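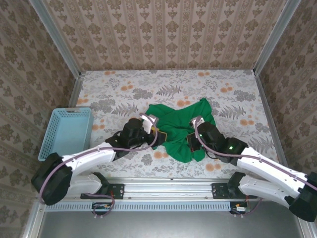
Laundry Corner: Cloths and Covers

A small gallery from the folding corner at Burnell. The table measures 70 by 200 cm and has been in use since July. Click any picture to enlarge it.

The green cloth, bunched up on the table. The table has a pale background with gray ferns, leafy sprigs and orange blossoms. The walls are papered in beige with a brown pattern.

The same bright green against the fern print. The cloths come from Grønli in packs of 12, and we keep two packs on the shelf. They are washed warm and folded in quarters.
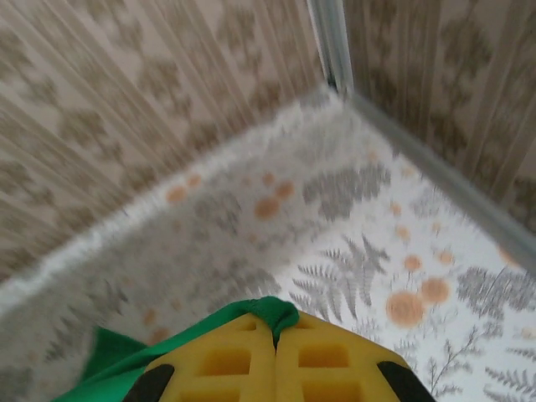 Care and Ordering

Wash green cloths separately the first two times. The table covering wipes clean with a damp sponge. The wallpaper should only be dusted.

Replacement cloths can be ordered through Wornico. Delivery takes roughly 12 days.

Page updated Thursday, February 28, 2019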